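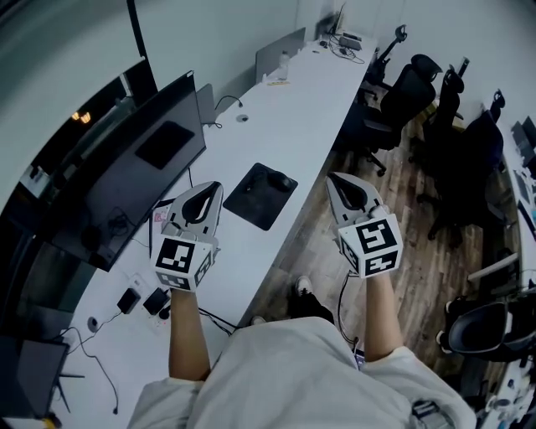

November, purchase planning, second set of hand grippers. Started 9:40.

Satish Mathur asked me for one number before lunch, so I write down how I came to it.

Quote from Lorero for two more pairs: 3,396, with marker cubes and cables, without shipping. Fovora is cheaper per pair but they sell the cubes separately, and delivery is 6 weeks. Kimie Kamata thinks we can print the cubes ourselves. I agree for the cubes. I don't agree for the fingers, our last printed fingers became soft at the base after one month of use.

Small things which I forgot in the last budget:
Spare cables, 15 each, take four. The cable hangs down below the gripper and people step near it when they turn away from the desk. Longer is not better here.
Marker stickers, one sheet, 152 from Stamatopoulos. This price looks too high to me – ask again.
One more power strip for the long desk.

Wrist comfort: after a long session my right hand is tired earlier than the left. Before we order I want to weigh the Fovora model, their data sheet gives only the weight with packaging.

The arm from Rurow stays on the list for next year. Satish wants it now, but without enough recorded hand data it would only stand there.

To do: Kimie prints one test cube. I write to Lorero about shipping and about the price for three pairs.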